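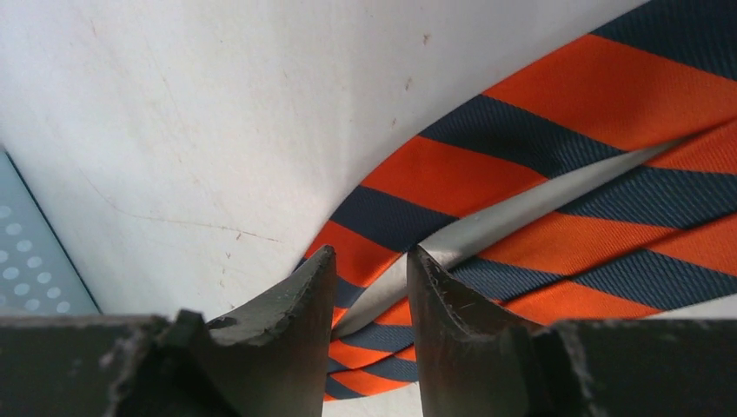
开放日上的双臂卷领带演示，值得专门跑一趟Tritcombe去看吗？

看你想看什么。想看机械臂怎么对付软的东西，可以去，站得够近，时间也够长；想看一台能买回家收拾衣柜的机器，那就省下车钱。演示从头到尾只做一件事：把领带卷起来，放进木托盘的格子里。

楼主：半截铅笔
发表于 03/06/2023

上面两句是我出门前在群里问的，和别人回我的，贴过来当开头。我还是去了，回来写几句，省得后面的人再问一遍。

主办方是Otasstead，地点就是他们在Tritcombe的那栋楼，一楼开放，二楼拿绳子拦着。卷领带这一套叫Cotia，放在走廊尽头右手边的房间。讲解的是Patricio Lozano，人很客气，语速很快，问他什么都答，就是有几个问题答完了你回头一想，好像没答。

先说我不满意的地方。宣传页上写的是“自主整理配饰”，我理解的自主，是你扔一篮子领带过去，它自己挑、自己展平、自己卷、自己放。现场呢，每一条领带都是工作人员事先在台面上摆好的，摆得还挺讲究，宽头朝哪边、背面朝哪边，他都要伸手进去调一调。我问能不能随手一扔，Lozano说“这属于下一阶段”。下一阶段这四个字，我这些年在各种展会上听得耳朵起茧。

再说速度。我那一场排了24分钟，大部分时间看到的是两只夹爪凑在一起，慢慢地换手，慢慢地挪，再慢慢地挪。旁边一个小孩问他妈妈是不是卡住了。我自己在家卷一条领带，用不了一口气的工夫。

还有选题。为什么是领带？我身边还天天打领带的人越来越少。他们的说法是细长、滑、有衬里、宽窄不一，技术上有代表性。行，我接受它难，可难和有用是两码事。

夸一句：没拿视频糊弄人。就在眼前做，做坏了也在眼前。我看的那一场里有一条卷到后面松开了，他们没喊停，也没拉帘子，让它接着来。这一点比我去年11月看过的另一家强得多，那家隔着玻璃放录像，还配音乐。

总的感觉：认真，但离“能用”很远，宣传页写得太满。欢迎去过的来反驳。

豆角焖面
回复楼主

我跟你大概不是同一场，我这场松开的不止那一回。不过我觉得你对“摆好”这件事太苛刻了。工厂里多少设备前面都有一道上料，人工摆正再进机器，没谁说那就不叫自动化。你要求它从一堆乱的里头挑，等于要求它一步干三道工序。

宣传页写得满我同意。那份宣传页我还留着，封面一句话用了两个“智能”。

半截铅笔
回复豆角焖面

上料有人摆，前提是后面快，摆一下换来几十下。现在是摆一条卷一条，摆的人比机器忙，他站那儿的工夫早卷完了。这账算不过来。

老汤家的扳手
回复楼主

同去过。补充几个楼主没写的。

一，排队的地方和房间是分开的，门口不报号，全靠自己盯着。我站了29分钟，前面有人插队，没人管。

二，托盘是12格的，三列四行，每格放一卷。格子对机器很友好，四面有挡，卷放进去就算松一点也散不开。我觉得这托盘帮了大忙，要是换成平底抽屉，估计放下去就弹开了。我问过能不能换抽屉，Lozano说“可以讨论”。

三，领带有花的有素的，条纹的看着最清楚，因为转了多少角度一眼看得出来。我怀疑演示挑条纹的就是图这个，对观众友好，对摄像头估计也友好。深色素面的我没看到它做，只看到已经在格子里的。那几条是机器卷的还是人卷好放进去的，我没问，现在有点后悔。

小满不满
回复老汤家的扳手

第三条我问了！回答是“都有”。我追问哪几条是哪种，他笑了一下就去接待下一个人了。这种回答让我回家路上越想越气，你要么说全是机器做的，要么就说提前摆了几卷当背景，有什么说不出口的呢（又不丢人）。

豆角焖面
回复小满不满

也许他真不知道，前一场不是他带的。

小满不满
回复豆角焖面

那就说不知道啊。

半截铅笔

传一张整个工位的，给没去过的人看看布局。两条臂都装在台子前沿那根黑色导轨上，托盘在右，浅蓝色的筐在左。当时两只夹爪正凑在领带上方。我看了好一阵，紫色的线从手腕上方绕过去，我总担心它挂到什么，到散场也没见挂着。 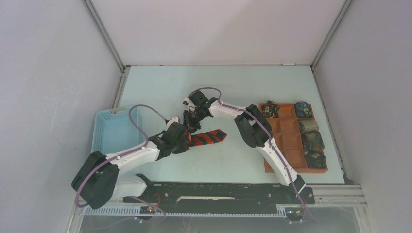
铁皮青蛙
我想问一个从头到尾没人提的问题：到底是不是有人在后面遥控？双臂做软东西的演示，我看过好几个，最后都是隔壁屋里坐着人，两手各握一个手柄。遥控本身没问题，采数据就得这么干，可你不能一边遥控一边在宣传页上写自主。楼主看了一整场，有没有注意到这方面？

半截铅笔
回复铁皮青蛙

问了。Lozano的原话我记在手机里：“今天各位看到的，绝大部分由模型执行。”我又问剩下那部分呢，他说复位和重新摆放的时候会有人介入。这话可宽可窄。松开的那一次，后来是机器自己重新抓的，还是有人接管了，我从外面看不出来，他也没主动讲。

所以我的结论是不知道。谁要说自己站在那儿看一眼就能分出来，我不太信。

老汤家的扳手
回复铁皮青蛙

分出来有土办法。看它犯错以后的反应。人在遥控，错了马上停，手会往回缩；程序自己跑，错了常常还照着原来的样子把剩下的动作比划完。我那场有一回夹爪合上了，领带没夹住，它空着手又转了一截。我倾向于那一段是机器自己在跑。

只说那一段，别的我不担保。

铁皮青蛙
回复老汤家的扳手

这个办法我半信。遥控有延迟的时候，人也会空着手多比划一截，看着一模一样。再说现在的模型是学着人的动作练出来的，人往回缩它也会往回缩。最干净的办法就是让他们把隔壁门打开给大家看一眼，门开着，人在不在，一清二楚。

豆角焖面
回复铁皮青蛙

人家公司里头的门凭什么给你开……

铁皮青蛙
回复豆角焖面

叫开放日嘛。

晒盐的
回复楼主

我做服装仓储，冲着这个去的，说点业内的看法，可能不太好听。

领带收纳在我们这行基本不算问题。来货就是平放带卡纸的，或者已经对折挂好。要卷的场合，主要是礼品盒和男装租赁。租赁那边确实有需求，Çetinkaya做过礼服租赁的回收线，领带、领结、腰封全靠手工理，我在那边待过一段，最烦的就是一条一条理领带，滑，理好一摞一碰又倒。所以我看到这个题目是有兴趣的，不像楼主那样觉得没用。

但看完之后有两点过不去。

头一个是损伤。夹爪前端是尖的，丝质面料最怕这个，勾一根丝整条就降级。我凑近看，那种带细棱纹的料子还算耐折腾，换成缎面我是不敢的。我问有没有做过勾丝统计，回答是目前关注成功率。成功率怎么定义？放进格子就算成功，还是放进格子并且拿出来还能出租算成功？这在我们这里差着一整个质检岗位。

再一个是方向。我们要求宽头在外面，露出花色，客人和拣货的都好认。他们现在是怎么顺手怎么卷，至少我看的那几条，朝向没有统一。Lozano把这条记下来了，拿本子记的，态度我给满分。

半截铅笔
回复晒盐的

勾丝这个我完全没想到，学到了。我之前只嫌它慢。

晒盐的
回复半截铅笔

慢反倒是我最不在意的。夜里没人，它慢慢卷，到早上卷完就行。怕的是早上来一看，卷是卷完了，全勾花了，或者有一条搭在格子外头，后面的全压在它上面。没人看着的时候能不能自己停下来，这个比快慢要紧。现场一直有人站在旁边，这一条等于没演示。

豆角焖面
回复晒盐的

你这条我站你。我替他们说了半天话，无人看守这一项确实一点没看到。

小满不满
回复晒盐的

所以还是楼主那句，宣传页写太满。要是封面老老实实写“双臂卷领带实验，现场有人协助”，我会看得挺高兴，真的，那两只手互相递东西的时候还怪好看的。偏要写成配饰管家，那我就按管家的标准挑刺了。

云吞不要葱
回复楼主

弱弱地问，带孩子去合适吗？七岁，喜欢机器人，坐不住。

半截铅笔
回复云吞不要葱

卷领带这间他可能看不了多久，动作太细，站后排的大人都得伸脖子。地上贴了线，离工位2米，不让过。走廊那头有个能自己按按钮的传送带，小孩都挤在那儿，先去那边吧。饮水机在楼梯下面，杯子自己带。

云吞不要葱
回复半截铅笔

谢谢！那就传送带。

老汤家的扳手
回复云吞不要葱

停车提醒一句，正门那片是员工车位，我被请出来了，要停到后面碎石地去，指示牌让树挡了。

一只旧轴承
回复楼主

看完整楼，觉得大家要求偏高。我搞过几年装配，硬的东西公差写在图纸上，拿起来还是那个形状。领带这种东西你拿起来一个样，放下去一个样，卷到一半里外两层还会错开，花纹对不齐就说明里面已经歪了。能在外人面前连着做，不遮不挡，我觉得已经值得鼓掌。前几年这种题目连演示都不敢办。

楼主说自己一口气卷一条，你两只手练了几十年，这个比法对谁都不公平。

半截铅笔
回复一只旧轴承

难度我没有否认，主楼里写了认真两个字。但鼓掌是一回事，信他们的宣传页是另一回事。他们在门口发的那张纸最下面有一栏“预约试点”，让人留单位和电话。既然开始找人试点了，就得按试点的标准来问：谁摆料，谁看着，坏了算谁的，勾丝怎么赔。光说这个很难，试点单位是没法拿这句话去报账的。

一只旧轴承
回复半截铅笔

有试点那一栏？我那张没有，可能拿的是旧版。要是已经在收单位电话，那你问的这几条确实都该问。鼓掌我保留，别的收回一半。

铁皮青蛙
回复半截铅笔

试点那栏有没有写时间？

半截铅笔
回复铁皮青蛙

没写时间，没写价钱，也没写要不要派人驻场。我留了邮箱，把这一楼里的问题挑了几条发过去：遥控占多少，格子里原先那几卷是谁卷的，勾丝有没有记录，夜里没人出错了停不停。自动回复倒是来得很快，说已转交Cotia项目组。

小满不满
回复半截铅笔

帮我加一条：深色素面的为什么不演。

半截铅笔
回复小满不满

加了，另发了一封。

晒盐的
回复半截铅笔

要是他们肯借机器，我可以出一筐退下来的旧领带，缎面的、针织的都有，勾坏了不心疼。你回信里替我提一下，别写我单位名字。

半截铅笔
回复晒盐的

行，写“一位做服装仓储的观众”。有正式回信我再来更新，没有的话这楼就先放着。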